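December 7, 2020

Up before six again, and no good reason for it except that the lodge newsletter was sitting in my head like an unfinished crossword. I made the coffee too strong and took it back to bed with the laptop, which Mother would have had words about.

The Numthorpe lodge hasn't met in person since spring, and tonight was our installation of officers, done entirely over the computer. Léonie Boyer goes in as Master (she has waited her turn so patiently, bless her) and I stay on as secretary, mostly on account of having all the passwords. I spent the morning sending out the link again, and then again, after Umut wrote to say it took him to a page that said 404 and nothing else. I'd left a letter off the end! So out went a third message to all 118 names, with my apologies, and back came a good many kind replies and one from Muammer Çetinkaya asking what he should wear. I told him full regalia from the waist up and whatever he pleased below.

Lunch was the last of the lentil soup. Birsen called while I was eating it and we talked for most of an hour about the charity drive, the widows' fund mainly. We have passed 4000 dollars, with no dinner and no raffle, and I had to put my spoon down for a minute. I do miss the dinners, though – the clatter of them, and the coats piled up on the bed in the side room.
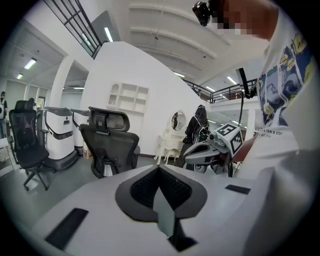
Later, nearly midnight

Well, it's done, and it was lovelier than I expected. Léonie had her collar on and a vase of holly behind her, and she only lost her place once. Beril Sezer gave the address to the new officers and went on a bit, but she has such a nice voice that I didn't mind. We all sang the closing ode at slightly different speeds, which sounded like a flock of geese going over, and afterward people stayed on the call just to chat. I must remember to mail Muammer his certificate, and to order stamps. The minutes can wait until tomorrow. My feet are cold and I'm going to bed.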